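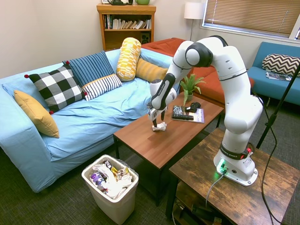

What the arm does to my job

Feb 17, 2022

I have worked in turnovers at Bultemine for six years. We look after furnished apartments, 355 of them, and a turnover is what happens between one guest leaving and the next one getting there. Beds, bathroom, kitchen, living room, trash, photos, door code. I started out doing all of it and now I train people and check their work, and I still do a full clean myself when we are short.

In December the company signed up with an outfit called Ernus to try a robot arm on living rooms. Just the pickup part: tissues, wrappers, receipts, whatever people leave on a coffee table. The setup is in one of our units on Broltomska, which has been off the booking calendar so they can work there all day. Two of us from turnovers were asked to go over and help. I said yes and so did Rodica Mocanu, who has been here longer than I have.

A few people at work have asked me what we do over there, so I am writing it down once.

Mostly we set up the table. The Ernus people asked us to mess up a room the way guests do, and it took me a while to get decent at it. My first tries looked too neat. After that we stand back while the arm runs. One of their engineers sits at a laptop, and one of us keeps a sheet with a line for each try: what the item was, where it lay, whether it made it to the bin. Then we put something else down and go again.

We logged 289 tries on crumpled paper in the first stretch. I am not going to post the results, they aren't mine to post. Some days were good. One afternoon it kept closing its fingers a little to the left of the paper and we all went home early. 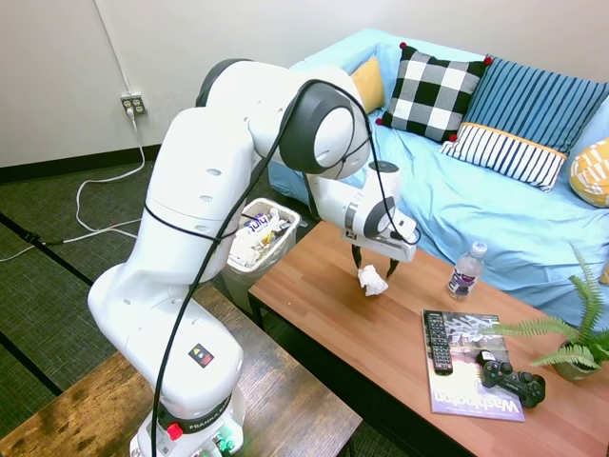
The part of the job I have trouble explaining to new hires is deciding what is trash. You pick it up by doing it. A full bag of chips with a clip on it goes to the kitchen counter, an open one goes out, and a kid's drawing goes in the lost-and-found envelope even if it has been folded up small. On the Broltomska table there's a wad of tissue, and next to it a water bottle with the cap on and some liquid in it. I would throw out the tissue without thinking and then stop at the bottle, and if the guest had a late checkout I would leave it alone. The remote and the game controller lie on top of a magazine, and those stay in the apartment, but in a real turnover I would wipe both and check the batteries in the remote. The arm has no opinion on any of this. Somebody has to tell it, and for now that is Rodica and me.

So a lot of our time has gone into a list. Ernus wanted rules and what we had was habits. Rodica and I argued over takeout menus for most of a morning. She keeps them, I throw them out, and in six years neither of us knew the other one did it differently. We settled on throwing them out unless they are ours. The list is three pages now and our supervisor has started giving it to new people, robot or no robot. That is the biggest change so far, if you ask me.

As for hours, those are the same. A living room is budgeted at 13 minutes on our sheets and it was 13 minutes before. The arm sits on a side table and has to be set up by someone, and no one has shown me a plan for getting it up to a third-floor walk-up. At the last staff meeting one of the newer cleaners asked straight out if there would be fewer shifts by next winter. The manager said no cuts were planned. He also said nothing was decided, and people heard that part louder. I would have too.

I did ask for two things in writing. One was that the time Rodica and I spend over there counts as regular hours at the training rate, and we got that. The other was that the log sheets don't get used to time the human cleaners. I was told yes on the phone and I am waiting for the email.
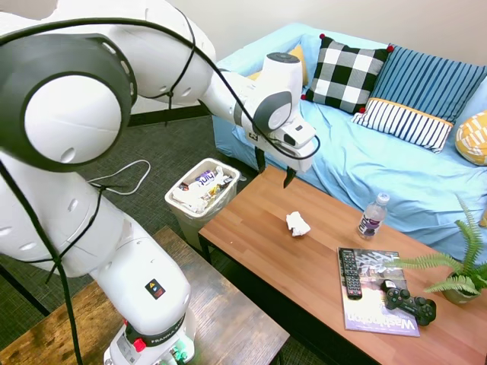
The arm over the coffee table at Broltomska, fingers open, with the bin on the carpet next to it.

My knees and back would be glad to hand over some of this work, mostly the floor under the sofas, which the arm doesn't do. Coffee tables were never the hard part. When I said so to the engineer she wrote it down and asked what the hard part was, and I talked for a long time about shower drains and sofa beds. She wrote that down too.

Rodica is going back to her regular route at the end of the month. I am staying on for the next round, which is supposed to be bottles and cans. I have been saving empties in my garage for it, and if anyone on the crew wants to drop theirs off, text me first so I can leave the side door unlocked.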